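Home / Days Out / Open Days / Brivix Opens Its Doors in Flinville

Brivix Opens Its Doors in Flinville: Tables, Pink Dishes and a Very Good Raisin Bun

Filed under: Open Days, Small Towns, Rainy April Outings

I have driven past the Brivix building in Flinville more times than I care to admit, always on my way to somewhere else, and always thinking it looked like the sort of place that would have a nice staircase. So when I saw the open day notice taped up at the bakery I put it on the kitchen calendar right away, and I'm so glad I did (it does have a nice staircase, by the way, with a brass rail and everything). Doors opened at 10 in the morning and I was there by a quarter past with damp shoes and a raisin bun in my coat pocket.

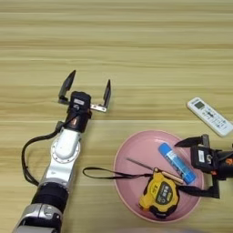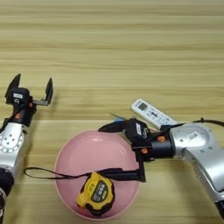 On the tabletops at Brivix: a glue stick in the pink plate in the first photo, a tape measure in the pink bowl in the second.

Let me back up a little and tell you how the visit was laid out. You came in off the parking lot, got a sticker and a folded map, and then you were more or less free to wander. The map said there were 6 stops, and I did them in the wrong order, starting with the tabletops you see in the photos, mostly on account of the line for the first stop being all the way out to the coat racks.

I do love looking at ordinary things in a place where somebody has given them their full attention. The wood is a pale, stripy kind, beige and tan, and it made me think of my aunt's breakfast nook, where we used to do jigsaw puzzles on wet afternoons much like this one. And then that pink! I have been looking for a plate in a dusty rose for ages, with a shallow rim like that one, flat enough in the middle for a slice of cake to sit properly. The bowl is wide and shallow too, with a bit of a shine inside, and I'd have it on my hall table tomorrow for keys and loose change.

It tickled me that the dishes had desk drawer things in them. A bright blue glue stick, a chunky yellow tape measure on its black strap, and a white remote control on the table as well. If you tipped out the drawer by my own back door you would find all three, along with a good many dead batteries and the warranty for a toaster we no longer have. A little girl near me told her grandfather that you shouldn't put glue where the food goes, and he agreed with her very seriously. I went home and sorted the drawer that same evening, so I suppose you could say the visit did some good.

From there I went upstairs to the Matei Room, named for the old Matei shoe works that had the building before. There is a wall of photographs and a glass case of wooden shoe lasts, and a card that says 200 people worked on that one floor when it was at its busiest. I stood there quite a while trying to picture it. The windows are enormous, and even with the rain coming down the light was lovely. My only complaint is that the cards are printed small and hung low, so bring your reading glasses and be ready to bend.

The guided walk left from the top of the stairs and lasted 90 minutes, which is a long time on a concrete floor, although our guide was patient and let us stop wherever there was a bench. We saw the workshop, the storeroom with its tall blue shelving, and a long corridor where every door was painted a different shade of green. I asked about the doors and was told that they had used up whatever paint was left over. I thought that was wonderful.

Lunch was soup in the canteen, lentil or tomato, with bread from the same bakery where I'd seen the notice. The lentil was the better one, to judge by how fast it went. I shared a table with a couple who had come over from Cunau on the early bus, and they told me the open day there is held in the fall and has a brass band.

A few practical bits if you are thinking of going next year. Admission is free, and the first 200 visitors get a cotton tote bag (mine is already full of library books). Parking is tight, so try the lot behind the post office and walk across. There is an elevator, but it's tucked away past the restrooms and poorly marked, so ask at the desk. And wear sensible shoes. My feet were still complaining at suppertime.

Posted in Open Days | Next: The Cunau Road by Bus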